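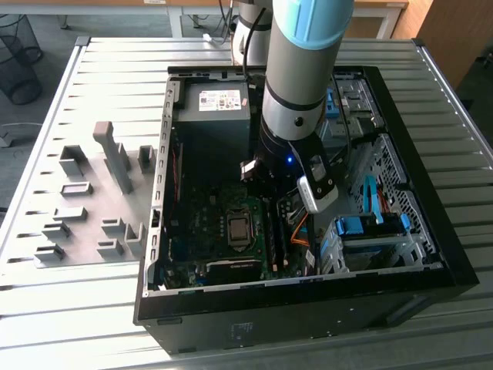 Covadonga Pastor
Contributing columnist

Sunday, April 22, 2012

I love an old desktop tower. There, I said it! Everybody I know has gone over to laptops sealed up like a can of soup, and I keep dragging home big black boxes you can lay on their side and get into.

Take the lid off one and it all makes sense in about a minute, even if you've never done it before. Power supply in the corner with that sticker nobody has ever read to the end. Green board. Drives over on the other side in their little cage, with the blue plastic bits you squeeze (I have a real weakness for the blue plastic bits). You can follow a cable with your finger and find out where it goes.

My friend Beril paid 86 dollars to have a shop look at her laptop, and they told her to buy another laptop. She was quoted $1,658 for one she liked. I put a used processor in my tower last June for 52 bucks, on the kitchen table, with the radio on. 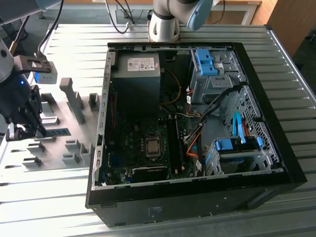
And yes, the processor is the scary part, I'll give you that. You drop it in, you lower the lever, and something creaks in a way that makes your stomach flip. Then comes the cooler, and the paste, which gets on your sleeve no matter what. But that's one nervous afternoon, and afterward you know your own machine.

What I'd like is for stores to go back to selling things with screws in them. Plain screws, please, the kind my regular screwdriver fits. I'd put up with a bigger box under the desk for that, and I bet plenty of you would too.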